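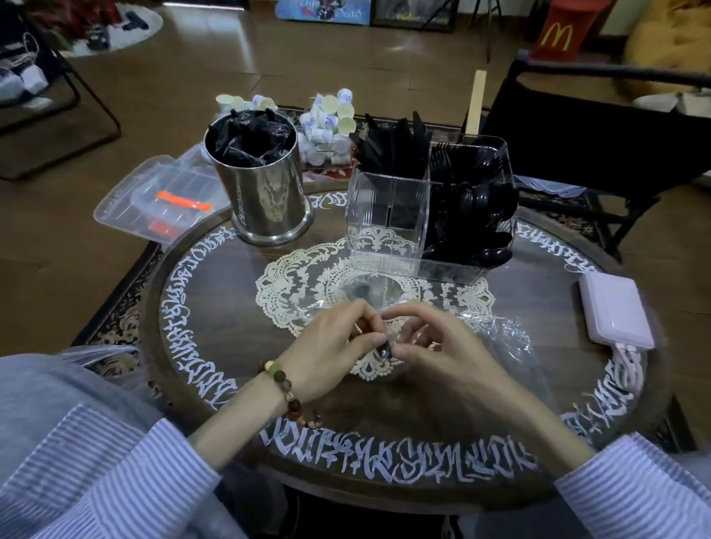

Two rules ought to be plenty, according to a comment left under my last post: don't get hurt and don't break the robot. Everything after that is somebody justifying their job. I had some sympathy until I opened the Hirnesel guide to household task recording, which has 44 rules and a glossary, and found myself agreeing with most of them.

Rule 7 is the one people grumble about. Leave the table as you would leave it. If there are sauce cups at the back and a power bank by the edge, they stay put, and you do your folding and wrapping in what space is left. My instinct, being my mother's child, is to clear the lot and wipe down first. Apparently a machine trained on my mother's standards would be helpless in anyone else's house.

Then there's clear plastic. Devadiga, whose checklist I used until June, gave it one line: "avoid". Splendid advice, if you can find me a kitchen without any. Hirnesel says to include film and wrapped packets, keep both hands in view, and go at your normal speed. That last part is harder than it sounds. Tell someone to fold a bit of wrapper normally and they turn into a bomb disposal officer.

I do object to rule 39, which wants every dropped item written up on a separate form. I drop things for a living. Lindus lets you say "dropped it" out loud and carry on, and I'd like that copied word for word into the next version, please.

Jewellery is still under discussion, so bracelets are allowed for now. The draft is open for remarks until the end of the month and mine are already in, all 436 words of them.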